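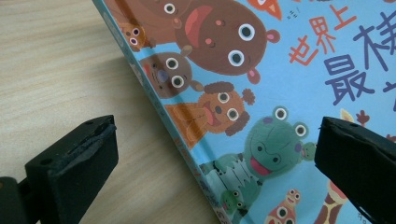

Bilderbuch mit vielen Tieren auf dem Umschlag

Wie kommt die Farbe ins Buch?

Schlag mal ein Bilderbuch auf. Blau, Grün, Orange, Braun, alles da. Aber in der Druckerei stehen meistens nur vier Farben: Cyan (ein Blau), Magenta (ein Pink), Gelb und Schwarz. Mehr nicht!

Der Trick: winzige Punkte. Gelbe neben blauen, und dein Auge macht Grün draus. Hast du eine Lupe? Dann guck ganz nah ran, da siehst du sie.

Gedruckt wird auf große Bögen. Viele Seiten auf einem Bogen, manche stehen sogar auf dem Kopf. Dann falten, und plötzlich stimmt die Reienfolge. Probier es mit einem Blatt Papier aus: zweimal falten, Seiten nummerieren, wieder aufklappen. Komisch, oder?

Danach schneiden, heften oder kleben, Umschlag drum. In der Druckerei Rorkeck laufen so 1000 Bücher durch, noch vor der Mittagspause. Ganz schön laut da drin, alle tragen Ohrenschützer.

Und der Rücken? So heißt die schmale Seite, wo die Blätter zusammen halten. Meistens steht da der Titel drauf, damit du das Buch im Regal findest.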